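How to Teach a Robot by Doing It Yourself, Again and Again

Suppose you want a robot to put a gear in the right place. You could write down every move for it, one tiny step at a time. Ankit Awasthi tried that once. He got as far as the elbow and went for lunch.

The other way is called imitation learning, and you did it yourself when you were small. You watched somebody use a spoon, you had a go, and most of the porridge went on the wall. Robots learn in much the same way, with less porridge.

At the Sallora workshop, a person steers the robot through a job while a computer saves two things: what the camera saw, and how the arm moved. One go from start to finish is called a demonstration. Iddrisu Sarpong did 231 of them in March. He says he now dreams about gears, and that they are not interesting dreams.

All those goes are fed to a program named Biro, whose job is to guess. It looks at a picture and guesses the next move. At first its guesses are dreadful. Each time, it checks against what Iddrisu did and changes itself a little, and slowly the guesses get less dreadful.

Then comes the test. On 10/07/2018 the team gave Biro 46 tries at the gear job on its own, and it managed 30. That leaves 16 flops, which the team wrote down too, because a scientist who only writes down the good bits is just showing off.

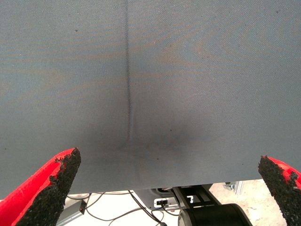
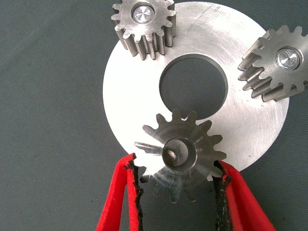

The hard part for Biro is that a picture doesn't come with labels. You know what a gear is. Biro gets a great many coloured dots and has to work out which ones matter. Take the second picture, where two red fingers are holding a gear by its teeth, over a big metal ring. The gear matters a lot. The grey cloth behind it doesn't, but Biro can't know that until it has seen plenty of goes. In the first picture there is hardly anything except grey cloth, with a long dark crease in it. Is a crease important? You would say no straight away. Biro has to learn to say no, and it is not a quick pupil.

Next the team wants to see if Biro can manage with fewer demonstrations. Iddrisu is very much in favour.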